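Aug 21, 2025

Back from the open day at Hondero with a tote bag, a pen that doesn't write and a headache. Guilan Meng drove. She had told me it would be 60 minutes each way, which holds if you don't miss the exit for Dulness, and we missed it in both directions.

I'd pictured a big hall full of sparks. It was an upstairs office with a projector and a plate of shortbread. Xuelian Fan ran the demonstration, very patient, in the tone you'd use for other people's parents. The robot is called Billey and most of Billey's life so far has been spent inside a computer. They build a pretend house, put a pretend robot in it, and let it get on with things in there. She said they had 700 rooms and were aiming for 3,000. I have four and can't keep those clean.

The session we sat in on was doorways. I had never given doorways much thought – I go through them, mostly – but a wide machine with its arms held out in front has to give them a great deal of thought. Fan put the robot's own view up on the wall, looking down over its big white shoulders, and we all leaned forward as if it might say something.

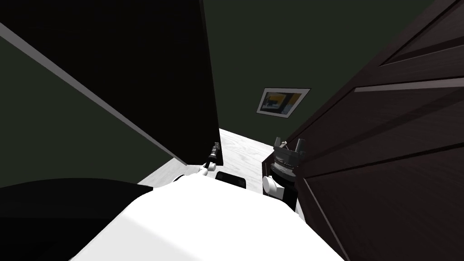 Things I wrote on the back of the program

1. The pretend house has art. Someone at Hondero decided the green wall at the end needed a little abstract in a white frame, yellow and blue. It's better than what I have in my hallway.

2. The black thing on the floor. I asked what it was. Fan said, "An object." The man next to me wrote this down.

3. A dark paneled door very close on the right, and I found myself breathing in on the robot's behalf.

4. Guilan asked if it could do laundry. Fan said they get that one a lot.

5. Shortbread excellent.

Afterward a Mr. Lawal from sales gave us a folder and asked what kind of facility we managed. Guilan said a duplex. He took the folder back, very politely.

Home by dark. Caught my elbow on the pantry door carrying in the groceries.

3 comments

tansy_b: Did you get to try the controls??

oldmill: The elbow part got me. Hope it's OK.

Guilan M.: I missed the exit ONCE. The second time was you.

This site uses cookies. By continuing to browse you accept our cookie policy.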